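Charcoal rib, a thread for anyone else stuck inside with a pile of dark yarn and bad light

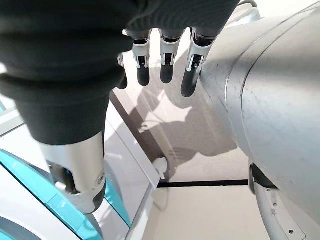
Dark charcoal rib, all thick folds, bunching into ridges where it narrows toward the wrist.

Last updated January 28, 2021

I love what ribbing does at a wrist. It's the whole reason I keep going back to it. Flat stocking stitch just sits there, but a soft rib slumps and stacks up on itself and looks good doing it.

So this is a thread about dark grey knits. Mostly wristy ones. Mute me now if you're here for the tomato posts, they'll be back in August.

First thing, colour. Charcoal is the best colour to wear and the worst colour to knit. I can't see a single stitch after dinner. I've moved the good lamp from the desk to the couch and I still purled where I should have knitted for half a row last night.

(Yes I ripped it back. Yes I grumbled the whole way.)

The yarn I'm on is Abera, the plain wool, in a grey so dark it looks black until you put it beside something that really is black. Bought it as a 2000 metre cone from the mill shop in Meltton because it was marked down and I have no self-control around cones.

A cone that size is a LOT of grey. Everyone I know is getting wrist warmers. Sorry to everyone I know.

Pattern is out of a 1983 booklet with the cover hanging off. It's called Prurkska and the instructions fit on one page, in tiny print, with one very confident drawing of a cuff. No chart, no sizes, good luck.

If you want to try it: cast on 57, first row starts and ends with a knit stitch, single rib the whole way, knit it flat and seam up the side. The booklet says go for 90 rows. I went quite a bit longer on the second pair and liked it much more.

Extra length is where you get the folds. Knit it to the exact length of your wrist and it'll be neat and a bit boring. Make it too long, shove it down, and you get those lovely fat horizontal ridges.

Needle size – go down one from whatever you'd use for the body of a jumper. I didn't on my first go and the top edge flopped open like a soup bowl.

Somebody asked about double rib. I've tried it, it's stretchier and chunkier and it hides wobbly tension, so if you're new to this it might be kinder to you. I still like the single. Finer lines.

Casting off! Please cast off loosely! I did a tight one on a pair in that green Stesamov cotton and could barely get my hand through the end. They live in a drawer now.

Washing: cool water, a squeeze in a towel, flat on the rack. Dark wool shows every bit of fluff in the house so I keep it well away from the white towels. Learned that one with a lint roller and most of a Sunday.

Also don't press the seam with a hot iron. It flattens the rib and then you've lost all the squish you just spent a week knitting.

Next up is a longer piece in the same grey, something that covers the palm and the back of the hand as well. No thumb worked out yet. I might just leave a gap in the seam and call it done.

If you've got a nice way of doing a thumb in single rib, pop it in the replies. Going to go wind some more off the cone while there's still daylight.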